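Ticket 1805: Checked tablecloth won't lie flat, and slides
Product: Ulletti wipe-clean table cover, yellow and white check
Opened by: Marichka Nazarenko
Status: Open, waiting on customer

Marichka Nazarenko, 9:10 am
Hi there! I bought one of your yellow checked covers in December for our kitchen table and I love the colour (it cheers the whole room up, even on a grey morning) but I can't get the creases out of it. It came folded up into a little square in the packet and those fold lines are still there, dead straight, right across the middle. I've had it on the table for weeks now hoping they'd drop out by themselves. They haven't budged.

The other thing is it slides. If I pull a chair out and my sleeve catches it, the whole cloth comes with me, and I keep the fruit bowl on there so that's a bit of a worry!

What I've tried so far:
Left it alone (nothing).
Put cookbooks on it overnight. Got a slightly flatter patch the size of a cookbook.
Hair dryer on low, very carefully, at one end. A bit better, then I got nervous and stopped.

Can I iron it? The label only says wipe clean.

Lilla Kozma, Ulletti support, 10:25 am
Hi Marichka, thanks for all the detail. Please don't put an iron straight on it, the surface will go tacky and you'll never get it off the plate. A few things to try, in this order:

1. Take everything off the table and flip the cloth so the printed side faces down.
2. Lay a dry cotton tea towel over one crease.
3. Iron on the lowest setting, no steam, and keep it moving. Count to five, lift, have a feel.
4. While that bit is still warm, smooth it towards the edge with your hand and put something flat on it till it cools.
5. Move along to the next crease.

The tumble dryer is out, even on cool. For the sliding, what's under it at the moment? Bare table?

Marichka Nazarenko, 1:40 pm
Bare table, yep. It's an old one of my aunt's and it's been varnished that many times it's like a skating rink.

I'll do the tea towel thing tonight. Is there an underlay you'd recommend? I had a felt one years ago and it went all lumpy.

Lilla Kozma, 2:15 pm
Skip the felt. We've had good reports of the Kimik grip mesh, the open-weave one. Cut it smaller than the tabletop, a hand's width in from the edge all the way around, so it doesn't peek out. Some people use the Platereo corner clips as well, but those want a square tabletop edge. If yours is rounded they ping off.

Marichka Nazarenko, 7:55 pm
Okay, update! I did the long crease down the middle first and it worked a treat. Well, mostly. You can still find it if you go looking with the light behind you, but it no longer stands up like a little tent. Then I got cocky, did the next one without letting it cool under anything, and it came straight back. So step 4 matters, lesson learned.

I didn't get through the lot because tea had to go on. Everything's back on the table for now.
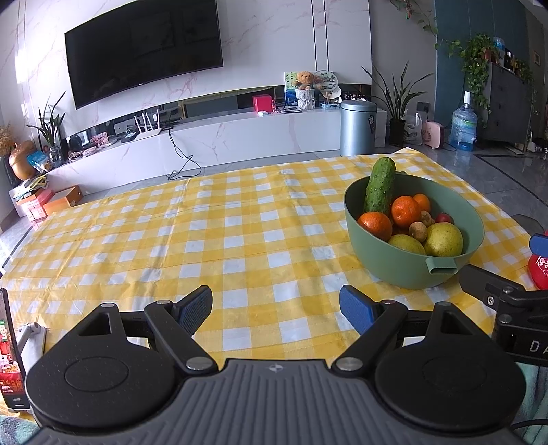 I've ordered the mesh. Our edges are rounded so no clips for me. My neighbour Precious Masilela reckons I should sew little weights into the corners, like on an outdoor cloth, but I don't fancy putting needle holes in something that's meant to be wipeable. Thoughts?

And a side question while I've got you. Would a heavy bowl dent it over time? Mine's a deep green one with handles, and it gets pretty full when I've been to the shop. Oranges, a cucumber, whatever won't fit in the fridge. I don't want a ring in the cloth on top of the creases.

Lilla Kozma, 8:30 am
Morning! Glad the middle one came good. I'm with you on the needle holes, water gets in behind the surface and it starts to lift. If you want weights, get the clamp-on sort and pop them on the hanging part.

A fruit bowl is fine. Shift it along a bit when you wipe the table and you won't get a mark. It's hot dishes you need to watch, so keep a trivet handy.

Marichka Nazarenko, 8:50 am
Perfect, ta. I'll do the rest of the creases on the weekend when the mesh is here, seeing as it all has to come off anyway. Can you leave the ticket open till then? I'll let you know how it goes.

Lilla Kozma, 8:55 am
No worries, I've set it to waiting on customer. Just reply here when you're ready and it'll come straight back to me.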